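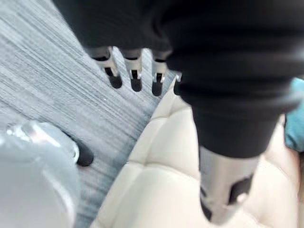 La mano de Cirevum junto a un asiento acolchado, con los dedos hacia la moqueta.

Quiénes somos

Cirevum es un grupo pequeño de investigación en manipulación robótica con sede en Morbridge. Estudiamos cómo puede una mano de varios dedos aprender tareas domésticas cuando la vista le falla, algo que en una casa normal pasa continuamente (¡y que a nosotros nos parece lo más divertido del problema!).

Empezamos con Curton, un método que entrena la política de control con imágenes nítidas y movidas a la vez. Antes descartábamos todo lo borroso y nos quedábamos sin media trayectoria. Dace Lukoševičius propuso conservarlo y dejar que el modelo estimase, fotograma a fotograma, cuánto podía fiarse de la cámara y cuánto de la posición de las articulaciones. Con unas 3,000 demostraciones, el sistema aprendió a acercarse a muebles blandos sin pararse cada vez que la imagen perdía detalle.

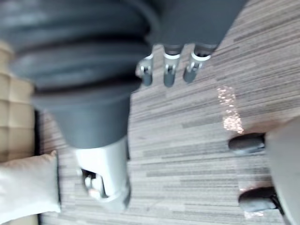

El resultado que más nos ilusiona tiene que ver con los bordes, es decir, con saber dónde acaba un asiento y dónde empieza el suelo. Las superficies con dibujo repetido lo complican mucho, y la moqueta de rayas es un buen ejemplo: con el movimiento, las líneas se emborronan y los dedos quedan abiertos sobre un fondo casi sin referencias. En una serie de 100 intentos, Curton confundió el borde 4 veces; la versión anterior, 23. Todavía no sabemos explicar todos los fallos, y en eso andamos.

Danilo Bautista lleva la parte de control y mantiene Ozoliņš, nuestra herramienta para revisar y etiquetar trayectorias. Dace dirige el trabajo de percepción. Compartimos cuaderno de resultados, incluidos los malos, y en abril abrimos una sesión de puertas abiertas para estudiantes y otros grupos. Si trabajas en algo parecido, o simplemente te pica la curiosidad, escríbenos: nos encanta comparar métodos.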